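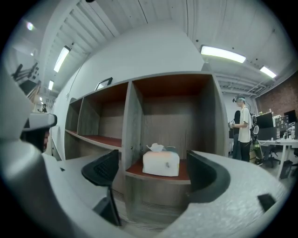 Trarndale Shared Workspace Member Forum
Facilities and Common Areas > Furniture and Storage

Topic: Use of the open cubbies along the white wall
Status: Open
Replies: 11

Hoi-yan Shih
Facilities Coordinator

Members are asked to comment on a proposed change to the open cubby unit in the common room. At present the compartments are unassigned. The standing guidance, adopted when the unit was moved from the Rolska room, states only that the cubbies are "for general use." Over the past several months this office has received requests to assign them to individual teams, and an equal number of requests to leave them alone.

The proposal is as follows. The large compartment would be reserved for shared supplies, beginning with the tissues. The remaining compartments would be offered to teams by sign-up, for one month at a time, starting in October. The top of the unit would be kept clear except for the small picture frame.

Please post comments in this thread and not by email, so that they may be read by everyone.

Shih-chieh Ng
Member, Drevance team

Thank you for opening this to comment. The Drevance team supports the sign-up. We have no closed storage on our side of the floor, and our sample binders currently live under a desk, where they are kicked daily. One compartment would be sufficient for our purposes.

I would ask that the term be longer than one month. Moving binders in and out every four weeks is a considerable nuisance for a small team.

Arvo Hirvonen
Member

I must register an objection. The cubbies are the only surface in the common room where a person may set down a bag or a lunch container without asking permission. Once they are assigned, they will hold things that are rarely touched, and the rest of us will put our bags on the floor.

The compartments are often empty. I do not consider that to be a defect. An empty shelf near a seating area is useful because it is empty.

Gerrit Masilela
Member, Hsu Editorial

I agree with Mr. Hirvonen as to the narrow compartment, and disagree as to the others. The narrow one is of little value for binders in any case. It could be left open for bags of modest size, and the middle one assigned.

With respect to the tissues, I support keeping them where they are. They were formerly on the windowsill, and before that on the printer, and on both occasions they were carried off to someone's desk. The lower shelf is within reach of the chairs and the box stays put. I would only request that the replacement boxes be stored somewhere other than behind the current one. The last time this was tried, three boxes were open at once.

Hoi-yan Shih
Facilities Coordinator

Noted. Replacement boxes are now kept in supply cabinet 14, which is unlocked during staffed hours. Any member may take one when the current box is finished. Please flatten the old box and place it in paper recycling after removing the plastic film from the opening, if it has one.

Ho-yin Tsao
Member

Two questions of procedure.

First, is the paneled section beneath the large compartment available for storage? If it opens, the Drevance binders might go there and the matter would be largely settled.

Second, who is responsible for the picture frame? I have twice found it lying face down, and I stood it up again. It leans against the wall and slides forward when anyone bumps the unit. Either it should be hung properly or something should be placed under its front edge.

Hoi-yan Shih
Facilities Coordinator

To the first question: the lower section is not available to members. It is reserved by the building.

To the second: the frame belongs to the common room. A request to hang it was submitted to the building under work order 2712 and was returned, as the lease requires prior approval for any hole in that wall. I have placed a strip of non-slip shelf liner on order. It will go under the frame when it arrives.

Arvo Hirvonen
Member

Adhesive strips would not make a hole.

Hoi-yan Shih
Facilities Coordinator

Adhesive strips are addressed in the same paragraph of the lease, I regret to say.

Shih-chieh Ng
Member, Drevance team

Returning to the proposal, I would like to answer the concern about items that are rarely touched. Our binders are consulted most mornings. If it would help, we are willing to accept a condition that any compartment not used for 2 weeks reverts to general use. We would also label the contents with a team name and an extension number.

I would observe that the present arrangement is not as open as has been suggested. In the spring, a box of cables sat in the middle compartment for a long period, and no member would claim it or agree to its removal. An assigned compartment at least has a name attached.

Gerrit Masilela
Member, Hsu Editorial

The cables were ours. We apologize, and they have since gone to electronics recycling.

I would support the condition Ms. Ng describes. I would add that nothing should be stacked in front of the tissues, and that no food should be left in any compartment overnight. The reddish shelf surfaces mark easily, and a wet cup leaves a ring that does not come out with the spray provided. A dry cloth used promptly is better.

Arvo Hirvonen
Member

My objection stands as to the middle compartment. I will not oppose a trial, provided that it has an end date and that the narrow compartment is excluded in writing.

Hoi-yan Shih
Facilities Coordinator

The proposal is revised as follows, with thanks to all who have commented.

The large compartment is reserved for shared supplies. The tissues remain on its lower shelf, and nothing is to be placed in front of them.

The middle compartment is offered to the Drevance team on a trial basis for 8 weeks, beginning in October. It reverts to general use if it goes unused for 2 weeks within that period.

The narrow compartment remains open to all for bags and similar items, and is to be cleared by the end of each day.

Food is not to be left in the unit overnight.

Further comments will be accepted until the trial begins. Ms. Ng, please send me the extension number for the label.

Ho-yin Tsao
Member

I have no objection to the revised text. May I ask whether the shelf liner could be cut large enough to go under the tissue box also? It tends to travel toward the back of the shelf when one pulls a tissue with any force.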